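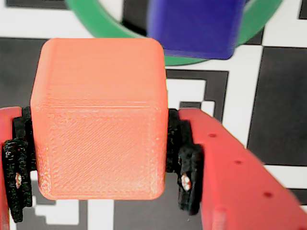 Since April I am writing music for a small puzzle game called Onumeck, and I want to put down some notes before I forget how it went. The game is made by two friends of mine in Bevlow, and they asked me for six short pieces, each of them a loop. In the game you push blocks through old cellars, so I looked for a sound that is dry and a bit rough. For some days I had in my head the surface of a 3D-printed cube, orange-red, with the fine lines of its layers running across and the corners made round. I wanted the main theme to be like this: simple from far away, but with many small lines when you come near. So I put a plucked bass under everything and over it a very quiet scratching noise, which repeats but never at quite the same place.

The second piece gave me the most trouble. It belongs to the level Khổng, where the water rises, and my first version was too sad. I made it faster and took out the strings, and after that it was too happy. In the end I kept the slow version and changed only the last 2 bars, so that the loop comes back in before you expect it.

I work with an old program, Nanik, which allows only eight voices at one time. I know there are better ones. But with eight voices I must decide what is important, and I like to decide early — later I become tired and say yes to everything.

The demo has been downloaded some 4000 times, and 878 people have left a comment. Most of them write about the controls. One person wrote that the menu music is too loud, and this is true. I have made it quieter and the new file is already with my friends.

Next I have to do the ending.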